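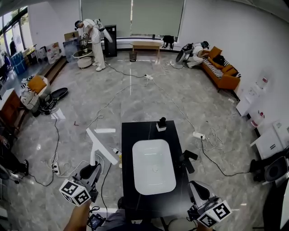

Fig. 1. Hand-held grippers in use at the basin table, cables and power strips on the floor.

3. Floor and station rules

Our group wrote the Tollstead lab rules in November, first draft was way too long (Birutė Grīnberga cut it down). Six rules now. The ones that matter for this report:

Cables. Loose runs across a walkway get taped or moved before anyone puts a headset on. Fig. 1 is what we're working against — black and white cables over most of the marble, power strips out on the floor. You don't look down much with a headset on.

Spacing. 800 mm clear between stations, measured from the table edge. Vamville uses 490, too tight for us when someone crouches.

Markers. Cubes on the grippers stay clean and uncovered. No fingers on the printed faces. Check before each session, not after.

Liquids. Bottles closed, and never next to a power strip. Still arguing over wether the basin can have water in it. Dry only for now.

Stopping. Anyone can call stop, everyone lowers grippers. We tried it 3 times, slowest took around 6 seconds.

Not done yet: sign-off sheet, cable covers (Jalali quote came in, Irkier didnt answer). Rule 5 needs rewording, see appendix B.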